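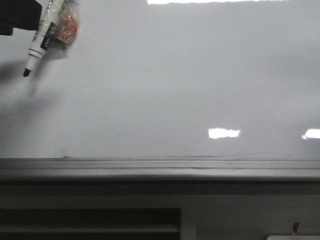
I want to argue for a slower way of gathering examples for robots that learn by imitation. At Traltar, where I have worked for two years, the usual question about a new task is how many demonstrations we have. I think it is the wrong first question. Writing on a whiteboard is a good task to show why, and it is the one that changed my mind. A person takes a marker and writes, and does not think about the pressure, the angle or the light. The learning system gets only what our examples give it, and a glossy board gives it many things we did not intend. The bright patches from the overhead lights can be as strong to a camera as anything a person would call important. If every example is recorded under the same lights, the system may learn that the letter begins a little to the left of the glare. We would not notice this until we moved to a different room.

For the first version of our writing task we collected 304 demonstrations. All were made by one operator, who was very skilled, in the same corner of the building. The training looked healthy. The loss went down, the videos were pleasant, and people from other teams came to watch. Then the Retham office tried the same model on their own board, and it pressed the marker in the air, one finger's width before the surface, and drew its letters there with full confidence.

We had a meeting after this, and the proposal was to collect 300 more of the same kind. I was against it. I am still against it, although I lost the vote and we collected them. The result on the Retham board was better by a very small amount, and the cost was most of February.

What I proposed instead was 125 demonstrations, made by several operators, with a short written note for each one. The note should say what was different this time: the lights, the height of the start, the way the marker was held, whether the operator was tired. Also I wanted us to keep the bad attempts. In our project, Bisht, the rule was to delete any demonstration in which the operator hesitated or corrected the movement. I understand why the rule exists. A clean set is easier to train on, and easier to show. But the moment of correction is where a person shows what to do when the tip is too far, or too low, or turned to the wrong side. If we delete it, the system sees only success and has no example of coming back from a mistake.

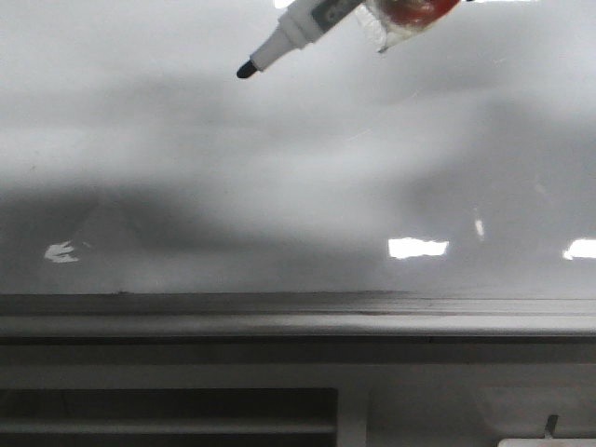
Mohit Dubey read a draft of this essay and wrote to me that I am too kind to the bad attempts. In his experience a model that sees many hesitations will learn to hesitate, and it will stop in front of the board like a student who did not prepare. He would keep the corrections but cut the waiting before them, and he would not trust the operator to write the note, because after the first hour all notes become the same.

I accept the second point fully. I looked again at my own notes, and after the first 13 they say "normal, normal, same as before." Perhaps the note should be a form with boxes, or a different person should write it.

On the first point I agree only in part. The waiting is not always empty. Sometimes the operator waits above the board because he cannot judge the distance on a shiny surface, and this is exactly the place where our model failed at Retham. If we cut that time automatically, we remove the sign that the task is difficult there. I would prefer that a human looks at each pause and decides. It is boring work, and I know that it is hard to put in a plan.

There is also the matter of who demonstrates. A skilled operator is fast, and his movements are nearly identical, so he is the one we ask. A beginner comes to the board from strange directions. I would give the beginner at least one third of the hours, and I would not correct his style until the set is complete.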